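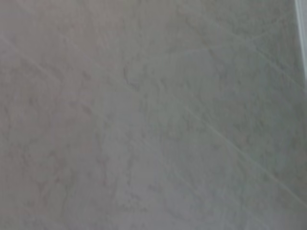 Unit 5: Cleaning stone-effect floors and wall panels

Read this before the practical on Friday. Bring gloves.

Marble, porcelain and printed vinyl can all be given the same mottled grey finish, so find out what you have before choosing a cleaner. Check the job sheet, or ask the supplier. Acid cleaners, including vinegar, will etch real marble.

Order of work
Sweep or vacuum first, joints included.
Mop with neutral cleaner, well wrung out.
Go over the joints with a soft nylon brush.
Rinse with clean water and dry with a cloth.

Pale joints show dirt sooner than the tiles do. Change the water after about 18 square metres.

For the practical, half the group will use the Korley room and the rest the Trerketti corridor. Hand in your job sheets at the end.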